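Matico Tabletop Kit: Progress Report to the Pollness Fund
16th March

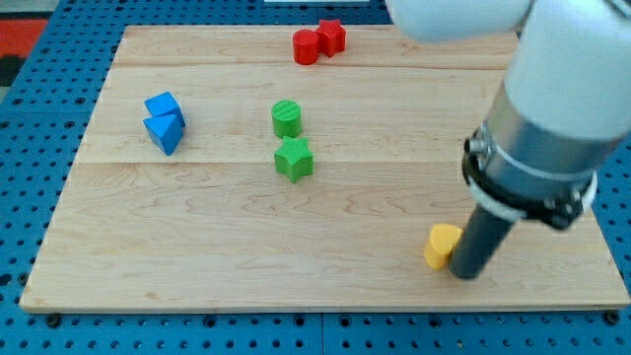 Photo: Grecu workshop, block-sorting station

Summary

The grant covers a trial of the Matico tabletop arm kit as a teaching and light handling product for technical colleges. We are past the halfway point. The arm is installed, the block tasks run, and the first full set of trials is finished. The documentation is behind schedule. Spending is within budget.

Work since the last report

We mounted the arm at one end of the bench and fixed the wooden work board to the blue pegboard base. In the August plan the blocks were to sit directly on the base. We changed this after early runs, when small pieces caught on the holes and the arm stalled. The board has its own faults, mainly a slight change in height at the seams, but the pieces slide on it well enough for the work we need.

The standard task is color grouping. Blocks in red, blue, green and yellow are placed on the board in mixed positions, and the arm pushes them with a plain rod until each color is together. The kit also ships with a two-finger gripper. We have kept to the rod for this stage, as it is the cheaper option and the one most colleges would buy first.

Results

We ran 628 trials with the standard block set. Results varied more by shape than by color. Cubes were the easiest. Cylinders standing on end did well at low speed and tipped over at the default speed, so we lowered the default. Stars were harder than we had expected. The rod tends to settle between two points and turn the block in place, and it can take several attempts to move it in a straight line. Curved pieces roll away from the rod if it meets them off center.

Blocks that ended up leaning on one another were the main cause of abandoned trials. The Kudo software that comes with the kit treats a leaning pair as one object and plans a single push for both. That is fine when the two are the same color and a problem when they are not. We reported this to the supplier and have been told a fix is planned. We have no date for it.

Setup time

Matico advertises the kit as ready to use in one morning. Our first setup took 11 hours, spread over two days. Most of that went on camera calibration and on the clamp collar at the wrist, which has to be tightened in a certain order or the rod sits at a slight angle. The manual does not give the order. We have written our own one-page sheet, and the second setup was done in under half a day.

Budget

Purchases this period came to 288 dollars, for spare rods, replacement blocks and fasteners. We have set aside 2000 dollars for the gripper trials and do not expect to need all of it. Staff time is as forecast.

Problems and delays

The teacher guide is five weeks late. The first draft was written against an older version of Kudo and many of the menu names have changed. We are rewriting those sections and will not add new ones until they are done.

Two collar bolts stripped during adjustment. The supplier replaced them at no charge, but delivery took nine days and we lost most of that time on the arm.

Next period

Repeat the star and curved block trials with a wider rod tip.
Start gripper trials on the same board and block set.
Finish the teacher guide and send it to two colleges for comment.
Check the Kudo update, if it arrives, against the leaning block cases.

We are not asking for any change to the end date or the total award. Our view of the kit so far is that it is sound for teaching use at its price, provided the buyer gets better setup instructions than the ones in the box. We would not yet recommend it for unattended work.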